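Pitport water utility to replace 13 miles of main under Skalley district

April 2018

The Pitport water utility has approved a plan to replace 13 miles of cast-iron main beneath the Skalley district, where pressure losses have been recorded at three monitoring points over the past two winters. Work is scheduled to begin in August at the north end of Lindqvist Avenue and proceed south in blocks.

The existing pipe is six inches in diameter and was laid in short sections with lead joints. Most of the leaks found by the utility's survey crews were at the joints. The replacement is eight-inch ductile iron with rubber gaskets, which tolerates small ground movements better than the rigid joints now in place.

A total of 127 service connections will be transferred to the new line in the first phase. Each transfer requires the water to be shut off for around 3 hours. Notices will be left at the door two days ahead, and a second notice will be given on the morning of the work.
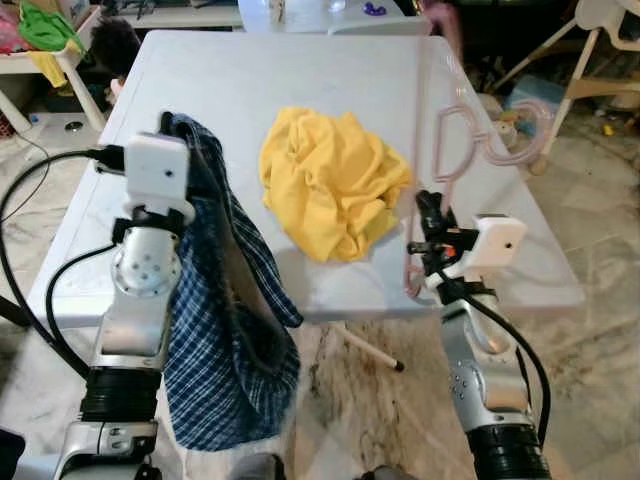

Customers should run a cold tap at low flow after service is restored until the water is clear. Brown or cloudy water is usually iron sediment disturbed by the change in flow. Laundry should wait until the tap runs clear, as iron can stain light fabrics and chlorine bleach tends to set the stain. Hot taps should be left closed during flushing to keep sediment out of the water heater.

Lead service lines found during excavation will be replaced from the main to the meter at the utility's expense. The section from the meter to the building belongs to the property owner. Owners may have that section replaced by the same contractor at the contract rate, provided the agreement is signed before the trench is closed.

"The trench is the expensive part," said Wendell Rosenthal, the utility's distribution engineer. "If it is already open, the added cost to the owner is mostly pipe and fittings."

Test pressure for the new main is 165 pounds per square inch, held for two hours. Each section will then be disinfected, flushed and sampled before it is placed in service. Two consecutive clean samples are required, taken a day apart.

Parking on Lindqvist Avenue will be limited to one side during excavation - the west side first, then the east. Trench surfaces will be patched with temporary asphalt as each block is finished. Permanent paving is to follow once the backfill has settled over the winter.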